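Consumer Claims and Evidence
Week 4 handout: Fleece, fibers and the wash
Leena Koskela 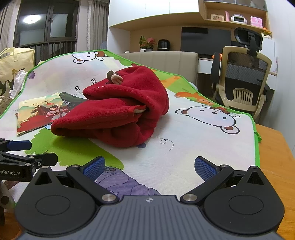 Read the Brunton paper before the seminar, and read the methods section first. Most of you will want to skip to the headline figure of 3,907 fibers released per wash. Ask what was in the machine. It was one new garment, washed alone, with no detergent, on a long cycle. Who does laundry like that?

The number has since been copied onto store tags and into at least one school worksheet, usually with the words "scientists say." The paper itself is more careful. It gives a range, and the low end is 340. I have yet to see a tag that mentions 340.

Points to argue over

Counting method. The filter catches fibers above a certain length. Shorter ones pass through and are left out, so the total could be too low. Lint already in the machine could push it too high. The authors ran 13 blank washes and don't report what they found in them. Why not?

New versus old. The Leditz group washed the same sweaters 18 times and saw shedding drop after the first few. If that holds up, a figure for new clothes tells us little about a closet full of old ones.

"Recycled" labels. A fleece made from bottles is still polyester. The label describes where the plastic came from and is silent on where it goes.

Filter bags. Dulodwood sells one and paid for the only test it quotes. That doesn't make the test wrong, but I'd want to see it repeated by somebody with nothing to sell.

For next time

Find one claim about washing clothes on a product tag or website and trace it back as far as you can. One page, with sources. Note where the trail stops. The Simenville survey is off limits, as we take it apart in October.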